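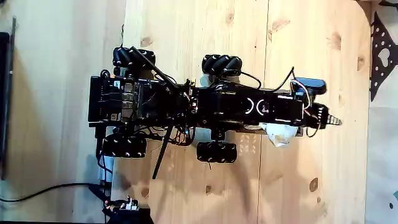 On the pine tabletop, seen from above.

Looking After a Sick Household: Tips From Our Place in Gernby

When the winter bugs come through our house they tend to come one after the other, so that just as the first child is asking for toast the second one goes quiet and pink in the face, and you know you've got another week of it ahead. I've been keeping a page of notes on the inside of the pantry door for years now, and a few friends have asked me to type it up properly. None of this replaces your doctor or your pharmacist, of course. It's only the housekeeping side of being crook.

Set up the sick room before you need it

I keep a plastic tub on top of the linen cupboard with the thermometer, spare batteries, tissues, a box of masks, a few rapid tests and a pen and notepad. Check the dates on the tests when you change the clocks. The pen and notepad sound old-fashioned, but at three in the morning you will not remember when the last dose of anything was given, and neither will your other half. Write down the time, what it was, how much, and who gave it.

If you've a spare room, lovely. If you haven't (we hadn't, for the first 16 years), put the sick person nearest the bathroom and open the window a hand's width, even if it's nippy out. An extra blanket is easier to come by than fresh air.

Testing at the kitchen table

Clear a patch of table and wipe it down, wash your hands, and read the leaflet right through, even if you did one last month. The brands differ in how many drops they want and how long you wait. Set the oven timer and leave the thing lying flat until it rings. A line that turns up long after the reading time doesn't count, and I've had more than one phone call from my sister about exactly that! Bag up the used bits, tie the bag, and put it straight in the outside bin.

Cleaning without wearing yourself out

You don't need to scrub the whole house. Do the taps, the toilet button, the fridge handle, the light switches and the remote control, once in the morning and once after tea. Ordinary detergent and warm water first, then disinfectant if you want it. Let the disinfectant sit for as long as the label says before wiping it off, and never mix bleach with vinegar or anything with ammonia in it.

Sheets and towels can go in with everybody else's. Use the warmest wash the fabric will take, don't shake them out on the way to the machine, and dry them right through. Wash your hands after loading as well as before unloading.

Food and drink

Small and often is the rule here. I freeze chicken broth in muffin trays, 2 lumps to a mug, and it keeps beautifully if you label the bag. For sore throats we have what the children call Gratine, which is only mashed potato loosened with plenty of milk and browned a little under the grill. Dhanial is our other standby, a thin rice porridge with ginger, and you can leave the ginger out for little ones. Let them eat it in bed. Crumbs can be dealt with later.

A word on the neighbours

Joonas Niskanen across the road started a phone list for our end of the street one December, and it's still going. If your porch light is on at midday, somebody rings to see whether you need milk or a script picked up from the chemist in Cokow. Shopping gets left on the step and you text a thank you. Ours has a Wednesday soup run as well, so if you're making a pot anyway, make it a big one and save your ice cream containers for the purpose. Names on the lids, please, or you'll never see them again.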